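## 4. Setting Up the Denditden Deck Controller 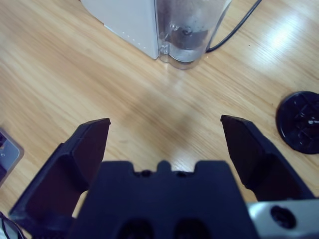 The controller has two jog wheels, a crossfader, and a pair of output channels, and it needs a stable surface before any cable is connected. Set it level and leave enough room behind it for the power lead and both audio leads to bend without strain. The rubber feet hold on most furniture, including a smooth, slightly glossy wooden tabletop with glare coming off one side of it, but a finish like that throws light back at the deck displays. Turn the unit until the track times can be read from the playing position. On a folding stand, lock both crossbars first.

### 4.1 Connecting the outputs

1. Turn off the controller, the mixer, and the powered speakers.
2. Turn MASTER and BOOTH fully down.
3. Connect the balanced MASTER outputs to the mixer or speakers. Left is marked with a white ring, right with a red ring.
4. If a monitor speaker is in use, connect it to BOOTH. The booth level is separate from the master level.
5. Connect the USB lead to the port marked A. Port B is for a second player's computer and stays inactive until changeover (see 4.4).
6. Turn on the controller, then the mixer, then the speakers. Turn them off in the reverse order.

**Caution:** Do not connect MASTER to a phono input. The signal is at line level and will overload the preamp.

**Note:** Use a USB lead no longer than 5 meters. Passive hubs are not supported.

### 4.2 Setting the audio buffer

The buffer sets the delay between touching a control and hearing the result. It is set in the Pitcombe software, under Audio > Device.

1. Select the controller as the output device.
2. Set the buffer to 200 samples.
3. Load a track on each deck and play both with key lock on.
4. Listen for clicks for the length of one full track. If clicks are heard, raise the buffer by 50 samples and repeat.
5. Save the setting to the current profile.

Values above 600 samples are accepted -- scratching and cue juggling become difficult well before that point. If clicks continue at 600, close other programs and check that the computer is not in a power saving mode.

### 4.3 Calibrating the crossfader

Calibrate after first installation and after any fader replacement. The Dunbar fader fitted at the factory and the older Tuvbridge part both use this procedure.

1. Hold SHIFT and both CUE buttons while turning on the unit. The deck displays read CAL.
2. Move the crossfader fully left. Press the left CUE button.
3. Move the crossfader fully right. Press the right CUE button.
4. Return the crossfader to the center and press SHIFT. The displays read OK, then go blank.
5. Turn the unit off and on again.

If the displays read ERR, the fader was moved during a reading. Start again from step 1.

**Note:** Cut-in distance is a separate setting and is not changed by calibration. Units with firmware from before February store it in the software profile; later units store it in the controller.

### 4.4 Changeover between two players

1. The incoming player connects to port B and waits for the B lamp to light steadily.
2. The outgoing player leaves one deck playing.
3. Press and hold SOURCE on the idle deck until its display shows B.
4. The incoming player starts a track on that deck and mixes across.
5. Switch the second deck to B in the same way once its track has ended.

**Caution:** Do not unplug port A while either deck display shows A. Audio from that deck stops at once.

Headphone cue follows the source of each deck, so for part of the changeover both players' tracks are heard in the same headphones -- use the CUE MIX knob to separate them.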